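# Florix hand-held gripper kit: my notes after a winter of towels

I've had the Florix kit since January, and enough of you have asked about it that I figured I'd put everything on one page. 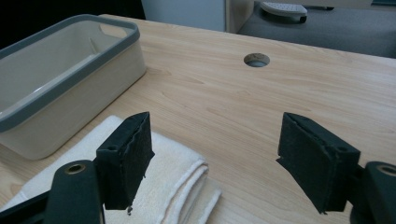

So, the short version is that I like it a lot and I'd buy it again, with a couple of gripes I'll get to. It's a two-finger gripper you hold in your own hand, with a camera looking down past the fingers. You do the job yourself, the kit records it, and the recordings go off to train a robot arm. I do mostly laundry and kitchen stuff - folding, stacking, moving things in and out of basins - so if you're picking up screws all day your mileage will be different.

## What you get

The base kit is $523. For that you get the gripper, the camera mount, a charging cable, one pair of pads and the Buria recording software on a license that doesn't run out. The camera is extra, and I used one I already had. There's also a kit without the software for $327, which makes sense if your lab has its own setup (mine doesn't, it's me and a spare room).

Mine came from the Colham warehouse in 11 days. One bag of screws had split open in the box, but they were all in there.

## How it feels to use

Light! I was ready for a sore wrist and didn't get one until I'd been at it for most of an afternoon. The squeeze is smooth and the fingers open nice and wide, so you can come down over a folded edge without nudging the whole stack. It took me an evening to stop grabbing things way too hard.

The camera angle is good too. You get both pads along the bottom of the picture and plenty of table beyond them, which helps when the thing you're reaching for is at the back. I do wish the mount had a click stop. It's friction only, and if you bump it you have to line everything up again.

## The pads

Okay, gripe number one. The soft black covering grips cloth beautifully, but it frays. The top edges go first, then little bits start to hang off. You can keep working with ragged pads for quite a while, and I do, but I'd want a spare pair in the box at this price. Replacements are sold in pairs and swapping them is a ten-minute job if you warm up the old glue first.

Gun-woo Kong, who runs the same kit over at Bang, trims his with nail scissors every few sessions and says they last longer that way. I tried it once and made mine worse, so maybe get someone with steady hands.

## Software

Buria is fine. Plain, a bit slow to open, never crashed on me. I've logged 572 clips with it so far and lost two, both times when I yanked the cable. Naming and sorting clips is easy, but deleting a bad take needs three clicks and a confirm box, and you'll have lots of bad takes at the start.

Gripe number two is the battery light. Green means charged, and a slightly different green means nearly empty. I put a strip of tape next to mine with a note on it.

## Would I get it?

For soft things on a table, yes. For heavy pots or anything slippery I'd borrow one first and see how you get on, as the pads aren't great on smooth plastic walls if you come in at an angle. Rims and handles are much easier.

If you order, ask for the longer cable. It costs the same and it isn't on the order form, so you have to put it in the comments box.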